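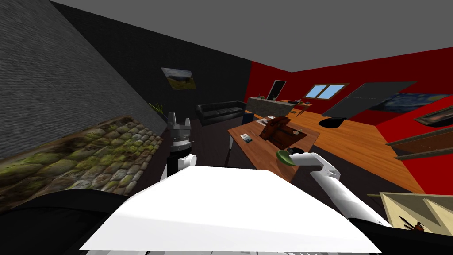
Wukero Window Thermometer, reviewed after one winter

I bought the Wukero in February, on the morning our kitchen tap stopped working and my neighbor Gitau Mbwambo announced over the fence that it was the coldest day he could remember. He says this every year. I wanted evidence.

You get an outdoor sensor, an indoor display and a booklet in very small type. Setup took me 40 minutes, most of them spent on a stepladder, learning that the suction cup doesn't care for frosty glass. I ended up screwing the bracket to the window frame. The screws are not included.

Once it's up, it's good. The numbers are large enough to read from bed, and they matched my old glass thermometer to within a degree all month, even on the night the birdbath froze solid. It stores the overnight low until you clear it, so you can lie there at 6 a.m. and find out how bad things got without you.

The frost alarm is another matter. It goes off at freezing, and then again every time the temperature wobbles back across the line -- on a clear night in Dravmont that means most of the night. You can turn it off by holding two buttons at once. Page 12 of the booklet says which two. Page 12 is wrong. It's the outer pair.

Battery life has been fine so far, though the display dims in a cold room, and mine is in a cold room.

Would I buy it again? Yes, and I'd buy screws. Gitau has since put up an Awwad, which reads two degrees lower than mine, and he's very pleased with it.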